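Submarines again, sorry

Right. Third post this month on boats that go under water and I know half of you come here for the bread stuff. Skip this one if so. Bread returns in November, promise.

For everybody else. The question in my inbox, over and over since the last post, is why a country with a big coastline and not many people would bother with submarines at all when you could buy a pile of long range missiles, put them on trucks and park the trucks in the bush. Cheaper. Quicker. No ten-year wait for a shipyard to sort itself out.

Fair question. I used to think the truck people had it won. Less sure now.

Start with range. A truck with a missile that goes 1,000 km sounds enormous until you get the atlas out. I did this last night on the kitchen bench with a bit of string, which is still the best way, the flat maps on the web lie to you about distance. Put one end of the string on Darwin. You get a decent bite of the seas to the north and then you stop. Everything you'd worry about, in the sense of where the other fellow actually keeps his ships, is well past the end of the string.

So you need a longer missile. Longer missile, bigger truck, fewer of them, more money each. And the bigger truck can't go down every track in the Top End in the wet. Anyone who has tried to get a loaded trailer through up there in February will tell you what the road does. I got bogged to the axles in a Hilux with nothing in it but camping chairs.

Then finding the target. This is the bit that gets left out of the brochures. A ship moves. A ship doing 19 knots has gone a long way by the time your picture of it has been looked at, argued over, passed up and passed back down. Someone has to keep eyes on it the whole time, from a plane or a satellite or over-the-horizon radar, and each of those has its own bad days. Cloud. Fuel. A satellite that won't be back over for hours. The missile is the easy half. Finding the thing to point it at is the other half and costs just as much, probably more.

A submarine carries its own eyes and ears. Not great ones, and it can't see far, but it's there. Sitting off the strait, listening. Doesn't need permission from a truck stop.

I read the Mersha paper everyone's been sharing. All of it, including the annexes, so you don't have to. It wants 8 boats and says they could all be crewed from existing numbers by "adjusting posting cycles". I laughed out loud at that. Adjusting posting cycles means the same people go to sea more. You can do that for a year or so. After that they go and work in the mines, where there's a shower and a door that shuts, and they get paid double.

Crewing is the whole game I reckon. Steel you can buy. You can't buy a bloke with fifteen years of listening to the ocean through headphones. You have to grow them, and you start growing them well before the boat is in the water. Which no government enjoys, paying wages for a ship that doesn't exist yet.

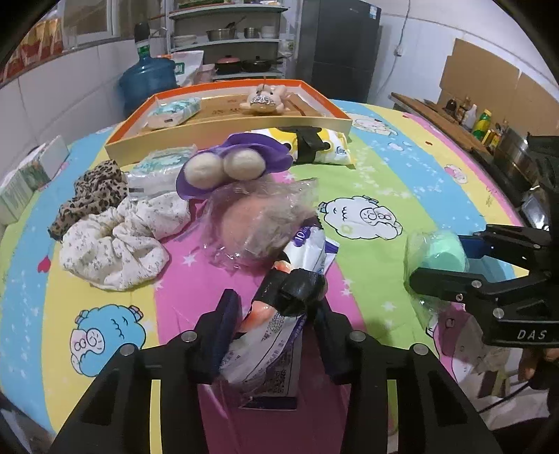

Back to the trucks though, as I don't want to be unfair to them. The good thing about trucks is you can lose one. Lose a submarine and it's a national day of mourning and possibly the end of the program. Lose a truck and it's awful for the families but the other trucks are still there. Spread them out, move them at night, put up a few decoys made of ply and canvas. The other side has to spend something proper on every single one, real or not. That's a good trade.

And they're quick to learn. A reserve crew could be useful in months. Try that with a sub.

The Istix people (the launcher mob, they had the big stand at the show) make this case well, and I came away from their talk half converted. Then somebody up the back asked about reloads and it went quiet. How many missiles come with each launcher? Where are they kept? Who makes the rocket motors? The answer to the last was overseas, same as everyone's. So in a real blue you fire what you've got and then you own a fleet of very expensive flatbeds.

This is the same trouble with the subs by the way. Torpedoes aren't growing on trees either. I've not seen one plan, from any side, where the magazine is the first thing on the page. It's always the shiny thing that does the launching. Stockpiles are boring, you can't cut a ribbon on a stockpile. Bunkers with grass on top.

One number from the Mersha annex did stop me. 2,154 jobs at the maintenance yard, and that's just the ones with a trade ticket. Where? The paper says "the regional workforce". I've lived in the regional workforce. We can't get a sparky out to look at a hot water system inside three weeks.

The Flunonero crowd reckon drones fix all this. Small unmanned boats, long endurance, cheap, hundreds of them out there. Maybe. I like them more than I did. They'd make very good tripwires. But salt gets into everything, weed grows on everything, and somebody has to go out and fetch the dead ones. Also batteries. A little boat that spends weeks out and then reports a fishing trawler is still usefull, I suppose, but it isn't stopping anybody. And it needs to talk to home to be any use, which means it can be heard talking.

Where I've landed, for now, subject to changing my mind in the comments like last time:

Trucks first, because they're soonest. Medium range, and buy twice as many missiles as the launchers seem to need. Then build the motors here even if it costs more, even if the first lot are rubbish. Drones as tripwires up north. Subs yes, but fewer than the paper says and with the crews started now, this year, before anybody argues about the hull.

And fix the fuel. I haven't even got to fuel. Everything above runs on diesel or jet fuel that comes in on a tanker past the exact bits of water we're meant to be defending. I had a whole section on this and it got too long so it'll be its own post.

Couple of bits of mail. To the reader who wrote in about Bruvotside: yes, I know the old wharf there, no I don't think it's deep enough, and the turning basin is worse than the wharf. You'd be dredging forever. Lovely pub though. To the two people who said I got the tonnage wrong last time, I did, I'd mixed up surfaced and dived. Fixed now. And to whoever keeps asking for my view on nuclear versus diesel boats, I am working up to it, it needs a clear weekend and a thick skin.

Have to go, school pickup and then teh dog's at the vet at four. Comments are open, be nice to each other. Fuel post next, if I can find where I put the notes.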